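件名: Re: [Covinthorpe-owners] 賃貸中住戸の売買時における敷金の引継ぎについて

2015年4月

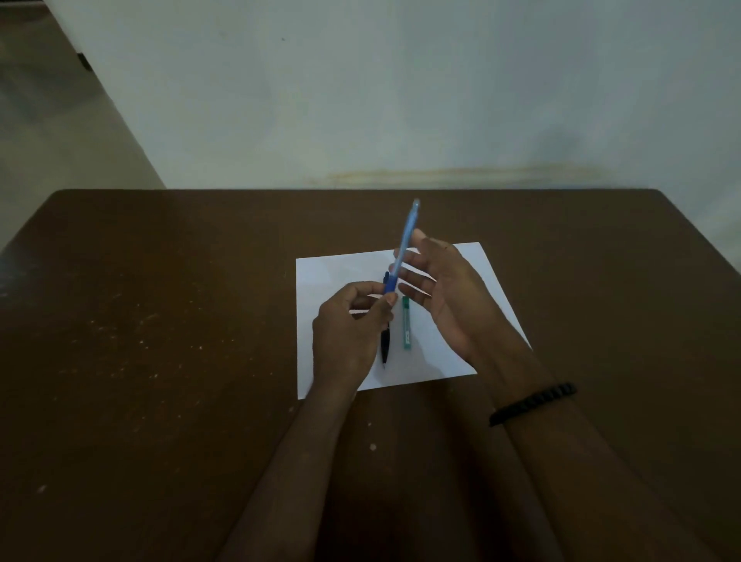 1. 敷金の承継

管理会社CiltardのSantoroです。ご照会の件、項目ごとに回答します。

> Giorgia Santoro様
> Geerts棟の住戸を賃借人付きのまま売却する予定です。
> 買主側の仲介から、敷金は売買代金と相殺せず、
> 別途引き渡してほしいと言われました。
> また、賃借人の同意書は必要でしょうか。
> 契約は1月に更新したばかりです。

所有権の移転に伴い、賃貸人の地位は原則として買主に移ります。敷金の返還債務も、未払賃料等に充当した残額の範囲で買主が引き継ぎます。したがって、現金の授受をどのように行うかは売主と買主の間の精算方法の問題であり、賃借人に対する返還義務の所在には影響しません。

精算方法は次のいずれかです。
(a) 決済時に売買代金から敷金相当額を控除する。
(b) 売買代金は全額を支払い、敷金相当額を売主から買主へ別途送金する。
当棟の過去の取引では(a)が多数ですが、買主が融資を利用する場合、金融機関が代金全額の支払記録を求めることがあります。仲介が(b)を指定しているのであれば、その理由を先に確認してください。

2. 賃借人の同意

賃借人が引渡しを受けて入居している通常の普通借家契約であれば、地位の移転について個別の同意は不要です。ただし、賃料の振込先が変わるため、売主・買主連名の通知書を送付します。記載事項は以下のとおりです。
・物件の表示および住戸番号
・所有権移転日
・新賃貸人の氏名、住所、連絡先
・新しい振込先と、適用する賃料の対象月
・敷金の承継額

買主は、登記を完了するまで賃借人に賃料を請求できないものとして日程を組んでください。通知書の発送は登記申請の受付を確認した後になります。

3. 賃料および管理費の日割り

起算日を契約書に明記してください。関東では1月1日、関西では4月1日を固定資産税の起算日とする慣行がありますが、賃料の日割りとは別の問題です。賃料は引渡日の前日までを売主、当日以降を買主の収入とします。前払いで受領済みの分は決済時に精算します。

4. 当社への提出書類

区分所有者の変更届は決済日の6営業日前までに提出してください。修繕積立金の滞納がある場合、その額は買主にも請求されますので、重要事項調査報告書の発行後に入出金があったときは再発行を依頼してください。発行には8営業日かかります。

なお、Stisstead棟は管理規約が異なり、上記4の期限は適用されません。同棟の所有者は個別に照会してください。

5. 更新契約書の扱い

1月の更新分については、原契約書と更新合意書の両方の写しを買主に渡してください。更新合意書のみでは、敷金の額と原状回復の特約が確認できません。保証会社を利用している場合は、賃貸人変更の届出が別途必要です。保証の承継可否は保証会社ごとに扱いが違います。

添付の通知書ひな形は旧版です。振込先欄に預金種別がないため、各自で追記してください。

Giorgia Santoro
Ciltard 賃貸管理担当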